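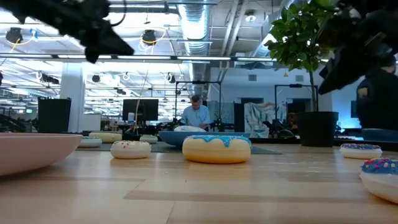 Iyengar asked on the build page whether the drift in the left arm could be the power supply and not the joints, and suggested logging the supply voltage before taking anything apart. Fair point. Logged it first.

March 12, 2019. Hinton shared workshop, two-arm table build.

Supply: steady through a full sorting run, no dip when both arms accelerate together. Ruled out. Log is in the Pomura folder under "supply".

Left shoulder: backlash at the output, felt by hand with the motor powered and holding. Pulled the cover. Two of the 4 screws on the reducer flange had backed out by about a turn. No threadlocker on any of them, which is my fault from the September rebuild. Cleaned, blue threadlocker, torqued in a cross pattern. Left to cure overnight before loading.

Right shoulder: same check, no play. Screws marked with paint pen so the next person can see movement without pulling the cover.

Grippers: the soft donuts are still the hard case. Closing to a fixed width works on the small ones and crushes the big one with the blue icing. It springs back out of the fingers as they open and lands somewhere other than where it was put. Changed the close routine to stop on motor current. Threshold started at 700 mA, which is too high. Dropped it in steps until the small ones began to slip, then went back up one step. The final value is in the config with a comment. Do not copy it to the other gripper, the friction is different.

Approach angle: coming straight down on a donut near a bowl puts one finger on the rim. Rotating the wrist 90 degrees before descent clears it in most positions. The planner does not know about the bowls yet — they are only in the model as flat discs. Need real rim heights. Measure with calipers, both bowls.

Cable on the left arm: service loop is too short at full reach and pulls on the connector. Did not replace it today. Software limit added on the base joint until there is a longer one. Wedomen has the right connector but only with the shell we do not use, so order shell and pins separately.

Cycle counter on the left gripper passed over 2,000. Finger pads show a polished strip on the inside face, no tears. Spare pads are in the drawer under the bench vise.

Open:
Recheck left shoulder after cure, cold and then after a long run.
Rim heights into the model.
Longer cable, then remove the base joint limit. It is one line in the startup file, tagged TEMP.
Rerun the repeatability test with the dial indicator on the left arm. The old numbers were taken with the flange loose and should not be used for anything.
Reply to Iyengar with the voltage plot.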